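Notes for the Flalness meetup talk, September 2025

Slide 1. Say hi, get the clicker working, don't apologise for the title. (The title is "Our gripper let go and we blamed the wrong thing for weeks".)

Slide 2. So in August we were collecting grasp demos with hand-held grippers. People walk around, pick stuff up, and the software works out where the gripper was the whole time. We had 3408 recordings and I was feeling pretty smug about it!

Slide 3. Play the clip of the Toka arm dropping the mug. Let them laugh. Then play it again slowly: the fingers open early, well above the table. That's a policy doing exactly what it learned, and it scared me a bit, because the next job on the list was glassware.

Slide 4. What we blamed, in order. The finger pads (swapped them, no change). The Dristau motor driver (sent one back, sorry Dristau). Me, for a whole afternoon, after I'd mucked about with the timing offsets.

Slide 5. The real culprit was mirrors. Tracking grabs features off whatever the camera sees, and a mirror hands it a second room that moves the wrong way. The pose slides off and the height goes with it. Of the 3408, we threw out 551 for height drift.

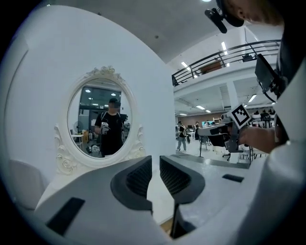 Slide 6. What we changed. Anything shiny gets covered or turned to the wall before we start. The Tsuchiya checker now flags a height jump over 12 mm, and a flagged recording stays out of training until somebody's watched it. I also put a hard rule on the arm: no opening above the table unless a person okays it. Slow, a bit annoying, I'm keeping it.

Slide 7. Still open: dark windows at night. Same trouble, I reckon, but I haven't tested it. Ask if anyone in the room has.

Questions. If it's the one about depth cameras, go back to slide 5.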